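Squaring up a frame made of slotted aluminium extrusion

Posted in Workshop & Making, October 9, 2025

I am building a square frame out of slotted aluminium extrusion, to go under a printer shelf. The lengths are all the same, I have checked them until the tape measure got bored, and yet it comes out as a very confident diamond. One diagonal is 3 mm longer than the other. I do the bolts up tight as I go. The bench is an old door and may not be as flat as it was in 2018. What am I doing wrong?
Raelene Tawhiri

Clestetti
You are doing the bolts up tight as you go. Leave every one of them finger loose, measure both diagonals, push the long one in until they match, then nip up opposite corners a bit at a time. Check again before the final tighten, as the last half turn likes to drag things round. Also look at the sawn ends. If you cut them by hand they won't be square, whatever you were feeling at the time. Mine were out on every rail and I blamed the brackets until December.

Lito
Just buy a table.

Sugden
Agree with Clestetti about the bolts. I'd add corner gussets, the little triangular ones. They won't make a crooked frame straight, but they will hold a straight one where you left it. Tighten them last. And put a cloth down first, unless you like the sound of metal on door. 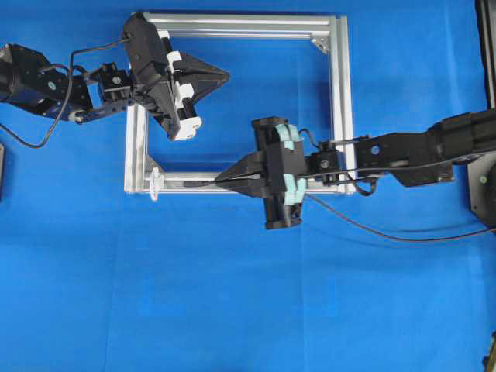 Filed under: Frames, brackets and fixings

A square on blue fabric, with a gusset inside the top right corner and another inside the bottom left. I'd start with a diagonal pair like that on yours, then lean on it and see if it complains. If it still shifts, do the other two corners as well. They cost very little and you'll lose some of the bolts anyway.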